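Perkmont Circuit Members' Forum
Section: Broadcasting, Media and Sponsorship
Thread: Proposed change to live streaming of the club championship

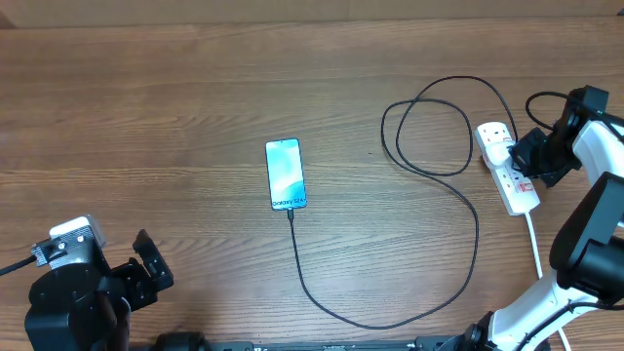 Asif Virk (Media Officer)
Members are asked to note that the club's streaming agreement with Jurkero ends after the March meeting. The board has received an offer from Gerkano to carry every round of the saloon and sports car championships next season. Qualifying would be shown free of charge. Races would be placed behind a day pass, with one pass included in each full membership. Comments are invited in this thread until noon on Thursday, after which a paper will go to the board.

paddock_lane
Thank you for the notice. Could the Media Officer confirm whether marshals and officials will also receive a pass? Many of us do not hold full membership and have watched the recordings free under the present agreement.

Shoaib Abbasi
I must register my objection to the day pass. My team's sponsors pay for a place on the car on the understanding that anyone may watch the races. If the audience falls, I shall have to offer them a lower rate, and two of them are already asking questions. The board should treat this as a cost to competitors, even though it will not appear in the club's accounts.

hairpin_regular
With respect to Mr Abbasi, the free stream has not served sponsors well either. The sound failed at two rounds last season and there was no camera at the far hairpin. A paid service with proper commentary may suit sponsors better than a free one that viewers leave after ten minutes.

Shoaib Abbasi
The faults are accepted. They could be dealt with in a new agreement with Jurkero, and I have not seen it stated that the club asked.

Asif Virk (Media Officer)
To answer the points in turn. Marshals and officials who sign on for a meeting will receive a pass for that meeting. Jurkero was asked to quote for a further season and declined to add cameras. Gerkano's offer includes 13 camera positions and a highlights programme of 80 minutes, free to view, after each round. Teams may use clips from the highlights on their own pages without a fee.

gridwalk_400
Would car and bridge advertising be affected? The Chrysikopoulos boards at the start line are under a separate contract, as I understand it.

Asif Virk (Media Officer)
Trackside advertising is unaffected. Gerkano has asked for its name on the podium backdrop and on the timing screen - the cars would carry nothing further.

paddock_lane
That is satisfactory as regards marshals. I still think the final round should be free to all.

Shoaib Abbasi
I would support that, and would ask that it be put to the board as a separate item.

Asif Virk (Media Officer)
It will be added to the paper.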